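Okay friends, a few of you asked how I got started with light painting, so here is a long, rambling thread. Grab a cup of something warm! All you need is a tripod, a dark yard and a little flashlight.

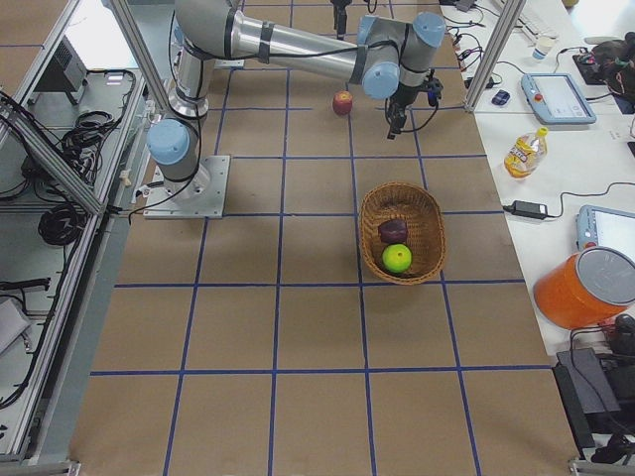
Reaching for the apple.

I shoot at ISO 800 and leave the shutter open for 4 seconds to begin with, which is plenty for one swoop of the arm. If your swoops are slower than mine (no shame in that), add a little time and try again. 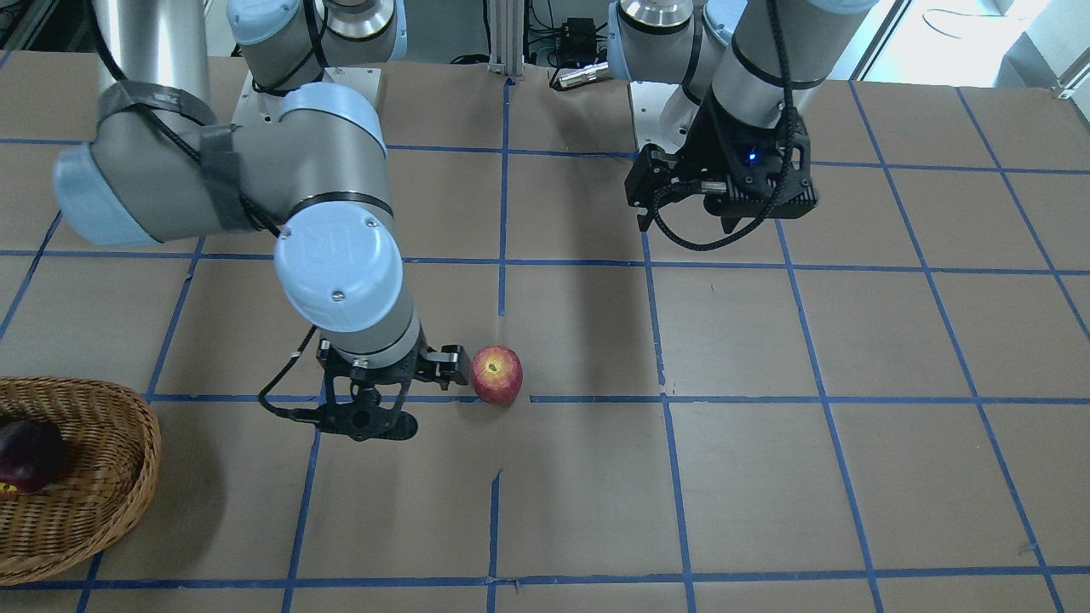 Please wear dark clothes, and keep moving! I spent most of May showing up in my own pictures as a pale smudge in a cardigan, and I still have every one of them.

The flashlight I like best is a tiny Rilcombe with two brightness settings. I tape a scrap of orange candy wrapper over the end and it makes the loveliest warm ribbons.

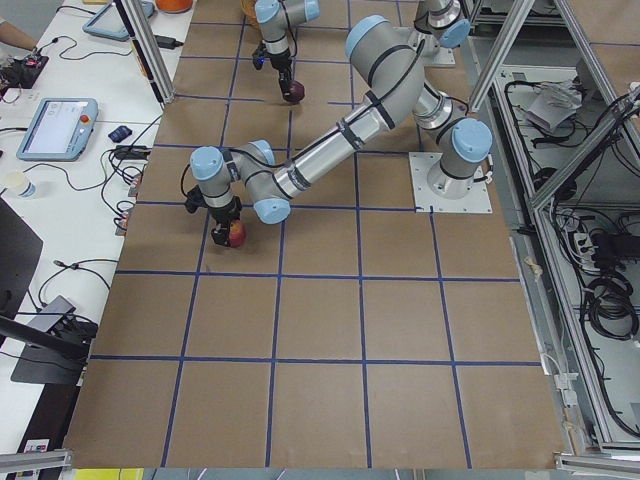

Two arms over the blue grid.

Focus while the porch light is still on, then switch your lens to manual and leave it be. I forget this at least once a night.

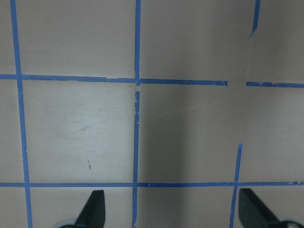 Finding your spot again in the dark is the hard part, especially if you want two loops to meet. Strips of blue painter's tape laid out in a rough grid are a big help, and they don't have to be perfectly straight. Show me your ribbons when you've made some, I'd love to see them!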